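I've been to enough trade shows to know the drill. You get a lanyard, a lukewarm coffee and a robot that waves at you. So when my friend Indira Nambiar talked me into the Friday open day at Wurnen last November, I went along mostly for the sausage rolls (which were excellent, by the way, and gone by half past ten).

Wurnen shares its building with a packaging outfit called Mesedis, and you have to walk past all their pallets to find the right door. Inside there were 13 of us in the first group, a few from the local high school, a couple of retired fitters and me. I was waiting for the big reveal. What we got was a person sitting at a table with a gripper in each hand, moving things about.

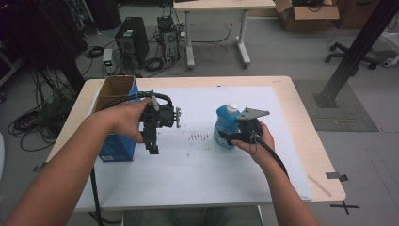
Two hands, two grippers and a blue bottle at the demonstration table.

And I was glued to it! I could have stood there all morning. The idea is that a person does the job through the same sort of fingers the machine will have, over and over, and the recordings become the lessons. Indira reckons they want more than 200 goes at a job before they'll even think about training on it. I asked if that got boring and she gave me a look I last got from my Year 9 maths teacher.

My gripe with the way we talk about automation is that we skip this bit. We hear about the jobs that'll vanish and the clever machines that'll do them, and we picture something arriving in a crate already knowing what it's doing. I've got a brother-in-law in a warehouse who thinks exactly that, and I can't blame him, he's only ever been shown the glossy video.
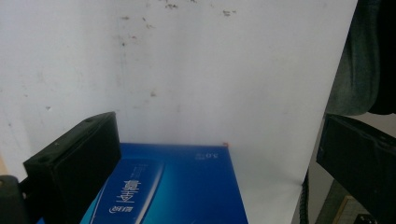 One of the retired fitters asked who gets paid for all this teaching, and I thought it was the best question of the day. The answer was that everyone doing it at Wurnen is on staff, on an hourly rate, with proper breaks. Good. I'd like to hear that from every company in the game, and I'd like it printed on the brochure in the same size type as the stuff about productivity. If your hands are what the machine learns from, you've done skilled work and you should be paid like it.

They let us have a turn as well. I was hopeless. Fingers are wonderful things and you don't appreciate them until you've swapped them for a pair of hard black ones that only open and close. My 2 minutes felt like 20. A girl from the high school went after me and was miles better, and her mates cheered, and I pretended to be very interested in my phone.
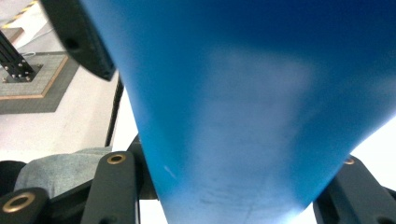

Now, I'm not a complete convert. There was a talk afterwards from a bloke at Junard, who sell the software side, and it had a lot of arrows going up and to the right. He told us we'd have helpers in every aged care home within 18 months. My mum's in aged care. She'd like someone to find her glasses and then stay for a chat, and I don't see that second part on anybody's chart. I put my hand up to say so but we'd run out of time – funny how that happens.

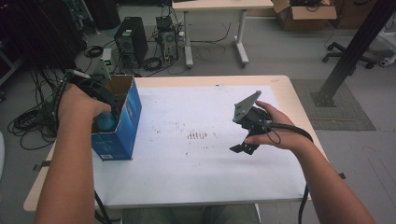 Still, I'd take the table over the talk any day. More open days should be like that, with the cables on the floor and the marks on the paper and someone patiently having another go. You come away with a fair idea of how far along things are, and you can make up your own mind about the rest.

Indira says they're doing another one in autumn, possibly with the Uçar people from across the road. I've already told my brother-in-law he's coming. He says only if there are sausage rolls, so get in early.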